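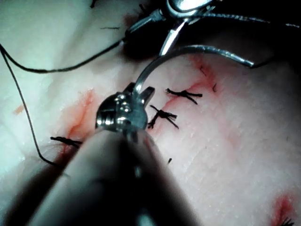 Merchant interview: Primo Gentile of Hekico on moving a parts catalog

Hekico sells replacement fittings for commercial coffee grinders and water filters. The company ran its online store on a self-hosted cart, Provberg, until September, when it moved to a hosted platform. Primo Gentile runs the web side of the business. Dilwyn Trevor handled the data migration for our team at Lougher and sat in on the call.

The old store had grown by accretion. Each machine model had its own category page, and the same gasket could be listed under several of them with separate stock counts. "We had one seal in the database 31 times," Gentile said. "Same part, same shelf in the warehouse. If somebody bought the last one, the other listings still showed it as available."

The first task was to collapse those duplicates into single product records and attach compatibility as structured data. Trevor wrote a script that matched listings on supplier code, then on dimensions where the code was missing. Anything that matched on dimensions alone went to a manual queue. "I didn't trust the measurements," Trevor said. "Half were in inches with no unit given."

Gentile cleared the queue himself over 7 evenings. He recommends doing this before any theme work starts. "We approved the product page layout too early. Then we found out how long the compatibility lists were, and the layout had to be redone."

Redirects took more time than either of them had planned for. Provberg generated addresses from the category path, so every duplicate had its own. All of them now point to the merged record, with the machine model passed along as a filter – a customer arriving from an old bookmark still sees the part in the context of their grinder.

Search was handled by Brinatlow, an add-on that indexes custom fields. It reads part numbers with or without hyphens, which the old cart did not. Gentile said more than two thirds of his customers type a part number straight into the search box, so this was the one feature he would not drop from the scope.

Two things did get dropped: the trade login and the exploded diagrams. Trade pricing is currently handled with discount codes. The diagrams exist as scans and need clickable regions redrawn by hand, model by model.

Asked what he would change, Gentile mentioned the stock sync. It runs at 3 a.m. and once more at midday. "I'd like it hourly. The warehouse software will do it, but the export locks the table while it runs, so we need to sort that out with them first."

Trevor is working on the diagrams now, starting with the grinders.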